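Robots at Work: Can They Do the Chores Yet?
Course handout 7 – Hands, tools and fiddly jobs
Cameron Katene

Before you read on, please have the reading from last time to hand (the Emine chapter on grasping). We'll come back to its table of failed grasps at the end.

Last time we stayed in the kitchen. We looked at wiping, stacking and folding, and most of you came away thinking that towels are harder than they look. They are! A towel has no fixed shape, so the machine has to guess where the corners have gone every time it lets go. This time we move to the repair bench, where the parts are stiff and made to a pattern. You might expect that to be easy, and parts of it are.

Why the repair bench is such a good test

Take an ordinary office desktop that has come in to be stripped for parts. Every machine of the same model has the same layout, so a robot can learn the layout once and use it again. Lovely. But the cables are never routed twice in quite the same way, the labels get scuffed, and somebody has usually been inside before with a screwdriver and left things a bit different from how the factory had them.

I'd like you to split the work into three kinds of movement, because they are at very different stages:

Reaching and looking. Getting a hand to the right spot without knocking anything. Good now, and getting better each year.

Pressing and levering. Opening a latch, lifting a lever, freeing a clip. Possible, but the force matters as much as the path.

Routing and threading. Moving a cable out of the way and keeping it there. Still poor, for the same reason as the towel.

A processor socket is my favourite case for the second kind. The lever has to be pushed down and slightly sideways before it will come up, and the contacts are fine enough that one careless touch can ruin the board. Power supplies are the opposite sort of problem: big, heavy and forgiving, with a tail of wires that catches on everything.

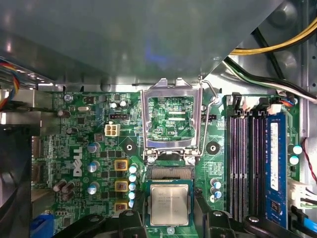
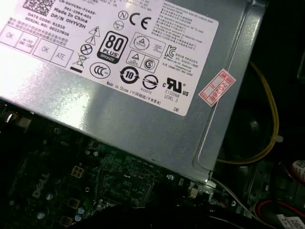

Two parts of the job inside a Dell desktop: the processor and its socket first, then the power supply.

Now for some numbers, which I find very cheering. The Rituvari bench, which we'll use as our worked case, ran 200 attempts at lifting a socket lever and finished 80 of them with no help. That may sound low until you learn that the same arm had managed only 7 in its first set of 200. The team changed very little in the arm itself. They gave it up to 1,000 more practice runs on scrap boards and softened the grip, and most of the gain came from the grip.

Please be careful with figures like these, though. "Finished with no help" leaves out the time taken, and a slow success on the bench may be no use at all in a shop. When you read a claim, look for who put the machine in its starting place and who tidied up after it.

The second project, Cele, went after cables and had a much harder time of it – we'll go through their notes together, as they are refreshingly frank. Skullo is the optional one, for those who want the maths of contact forces.

For the next session

Choose one small job you do at home, such as changing a battery in a remote control, and write down every movement, including the ones your other hand makes. Mark each as reaching, pressing or routing. One side of paper is plenty. Then go back to the Emine table and find the failed grasp most like the step you found hardest.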